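# Keeping Telo's Hands Happy

Two arms, two hands and a whole lot of orange bottles – welcome to the bottle cell at Tudovis! 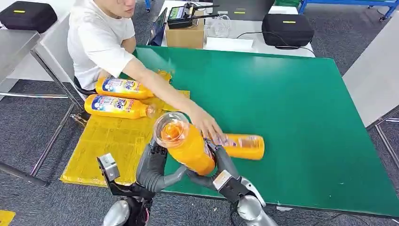

**Jessie Ogilvie**, contributing writer

I'd pictured robot upkeep as grease guns and big wrenches. At the Mosby shop it's mostly somebody in a T-shirt leaning over a green table, fussing with a bottle. I loved it.

The robot is called Telo, and its hands are the needy part. Every 400 grasps the crew stops for a grip check (they'd logged 1,423 grasps on this pair of hands when I visited in March). Telo holds a bottle up with both hands, and whoever's on duty reaches across and feels for slip right at the label. Smooth plastic and a slick label don't grip the same, so the fingers get tuned for both.

Then comes the fiddly bit. Each hand has 6 tendon settings, and you nudge one, try the bottle again, nudge it back a hair, swear a little. The spare bottles stay lying down on the yellow mat, caps all the same way – that's the pickup position the software expects.

One finger did quit on them at grasp 807. A worn cable, swapped before lunch with a part from Chevalier, and then the whole grip check started over from the first bottle.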